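April, evening

Laundry again, most of the afternoon. I started with the towels at two and did the sheets after that. The machine takes 48 minutes on the warm setting and I always forget to allow for it, so lunch dishes got done in between.

The Drullarley bill came. We used 1,132 units this time, up a bit from last quarter. I put it with the others in the kitchen drawer and will pay it when the money from Lopes comes in.

Sorted the mending too. There were more pieces than I remembered. The gray pants need a hem and the pillowcase has gone at the corner. I looked up purple thread at Clondar and they want 155 for the big spool, which seems a lot for thread. The small one will do.

Did the purples last, on their own. I don't trust them with the whites after what happened to the dish cloths. The twill is a nice weight and I still like the color, more lavender than purple in daylight. The side seam should be pressed before anything else, and the table is the best place for that with a folded sheet under it. I want to wipe the top down first. It has specks on it again.

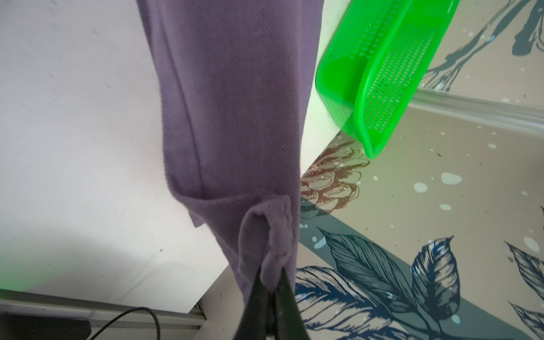
Purple twill and the green basket, by the white table.

The floor needs a mop as well, but the pattern hides most of it and I left it for tomorrow. Soup for supper with the last of the bread. Need to buy soap, clothespins and the thread. Bed by ten if I can.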